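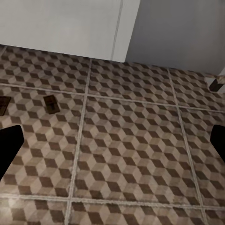

Woke at ten to four again. Lay there for a bit, then gave up and came down in my coat, because the heating doesn't come on until six and I refuse to change it for the sake of one bad habit. So this is being written at the table with tea, which I am not supposed to have, and with a light on, which I am also not supposed to have.

I have now done 3 weeks of the Iturra sleep thing and I want to put down what I think before I start agreeing with it. Kamrul swears by it. He has been swearing by it since before Christmas and he does look better, but he also stopped doing nights in the same month, and when I brought this up he went quiet and then said the app had given him the confidence to ask for days. Maybe so. I'd have thought the days did it.

The course is 16 weeks long. It cost me what a decent pair of shoes costs, and for that I get a voice, a band for my wrist, a set of tasks and a score each morning. The score is the part I can't stand. Today's will come through at seven and I already know it will be bad, and I know it will tell me in pale green letters that I had a "restless second half". I was there for the second half. I could have told it that for nothing.

Last week it gave me 29 out of a hundred for a night I thought was really rather good. I had slept from eleven until gone six with one trip to the loo. I came downstairs quite pleased with life, looked at the number, and by nine o'clock I was yawning on the bus and telling Lovely I'd had a dreadful night. She asked what had kept me up and I couldn't think of anything. I have been turning that over ever since. If a wrist band can make me tired after seven hours' sleep, then I am paying it to do harm.

Then there was the evening when I had the band off for washing up and forgot it. It was on the windowsill until morning. Score for that night, 71, "a calm and steady sleeper". I have written to them about this. The answer thanked me for sharing my journey.

I suppose I should be fair and list what I've done as told. No screens after nine (kept to it most nights, missed the end of a serial I had been watching since the autumn, annoyed). Nothing to eat after eight. Bedroom at sixteen degrees, easily done in this house in February, you only have to leave it alone. No coffee after noon. Up at the same time every day whatever has happened. And the "worry page", where you write down whatever is on your mind at seven in the evening and then close the book on it. Mine said: gutter, Mum's forms, whether the car will pass, gutter. I closed the book and the gutter went on dripping.

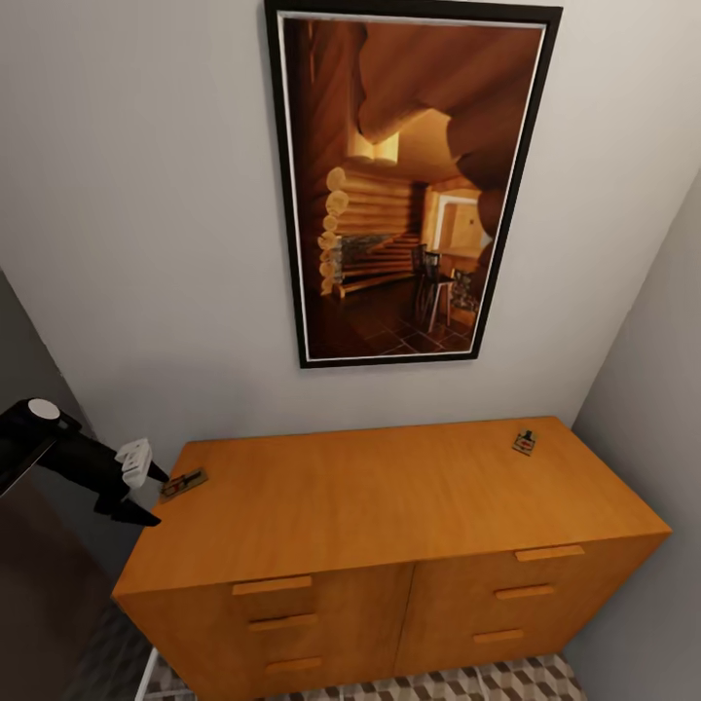 Anoma Munasinghe thinks I'm being unfair on the worry page. She told me on the phone that it took her a good two months before it did anything, that she wrote complete rubbish for most of that time, and that one evening she noticed she'd gone to bed without running through the whole of the next day in her head. She doesn't use the app at all, just a notebook. She also said I sounded like a man determined not to be helped, and that I should try doing it without marking it out of ten.

I can't argue with the last bit. But I did point out that her version was free and came out of a library book, and that if the useful part is the notebook then what is the rest of it for? She said that was a matter for me and my bank. We then talked about her knees.

What bothers me is how hard it is to find anybody plain on the subject. I went looking last night, before nine, within the rules. The page where Iturra lets people leave comments has 1,144 of them and I read far more than was good for me. A great many say it changed their lives. A good few of those were written in the first week, when it can't have changed much besides bedtime. Then you get the ones who say it did nothing, and under each of those there is always a cheerful reply asking whether they have been really consistent. It can't lose. If you sleep, the course worked, and if you don't, you did it wrong. My grandmother's wart cure ran on the same lines. You had to bury a bit of bacon and then not think about it, and if the wart stayed you had obviously thought about the bacon.

I liked one comment, from somebody who had given up in week five and bought thicker curtains. 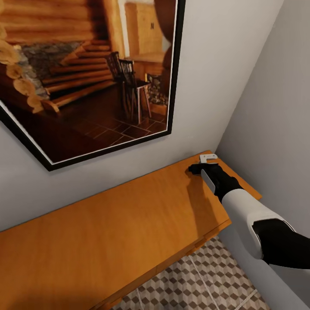 Curtains I might try. The streetlamp outside was changed last year for one of the white ones and it comes in at the side of the blind in a long stripe. I have been meaning to do something about it ever since. It isn't in the course anywhere, or not yet. Week three is all about breathing. You breathe in for four and hold for seven and out for eight, and I get as far as the seven and begin wondering whether I have counted it properly, and then I am properly awake and slightly out of breath.

There are also the sounds. You can have rain, a train, a forest, a fire in a hearth, and something called Northern Harbour which is mainly a man moving chains about. I tried the fire for four nights. It is on a loop, and once you've noticed the loop you are waiting for it: crackle, crackle, pop, long hiss, crackle, crackle, pop. By the second night I could have conducted it. The rain was better but made me get up.

Nuwan Siriwardena at work has a different line altogether, that people my age simply sleep less and should stop making a fuss. He goes to bed at one and gets up at five and says he has always been like that. He also falls asleep in the Fillden meetings with his eyes open, I've watched him do it. I wouldn't take advice from him on this, or on pensions.

The doctor was more use than any of them, though it took a while to get in. She asked how long it had been going on, and whether I snored, and whether I was low, and how much I drank, and I answered all of it more or less truthfully. She said waking at four was very common and that lying there cross about it was the worst thing you could do. Get up, do something dull, go back when you're sleepy. She didn't ask to see my scores. I had them on my phone ready and felt a bit foolish. I asked her what she made of the wrist bands and she said some people find them motivating, in the tone people use about other people's dogs.
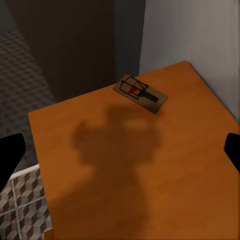 So that is more or less what I'm doing now, if a diary counts as dull. I think it probably does. It's twenty to five, the tea has gone cold and I have heard the first lorry go down towards Kolomham. I feel about as sleepy as I did when I sat down.

I have decided to do one more week with the band in the drawer. I'll do the early supper and the coffee rule and the getting up, since none of that has done me any harm, and I'll try Anoma's notebook on her terms, no marks. If I'm still coming down here at four by the end of it I shall at least know it wasn't the score. And I want to see whether they'll refund the remaining weeks. The terms say you may leave "at any point on your path", but they say nothing at all about money, and I have a fair idea what that means.

Must ring about the gutter. Measure the bedroom window, both sides, and ask Lovely where she got her lining. Mum's forms need to go by the end of the month.

Five now. Going up to try again.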